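Plolwood kitchen, April update for the Kershaw fund

Hi all! Good news first: the sink side is done and we came in under the 900 you set aside for it (receipts are in the Jornico folder). The new dishwasher went in 2 weeks ago, and I've already gotten spoiled by having both racks to fill. We feed up to 100 people at the monthly supper, so you can imagine the plates!

Still on my list: shelf liners, a better light over the stove, and 12 more dinner plates from Duller, who had them on back order last I called. I also want to move the bottles off the back of the counter once the shelf is up. 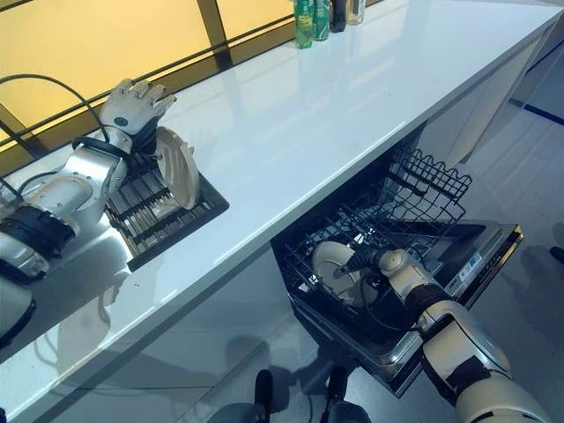 The drying rack and the open dishwasher, with the yellow window behind the counter.

I'll send the final numbers when the plates get here. Call me before then if you want to come by and see it.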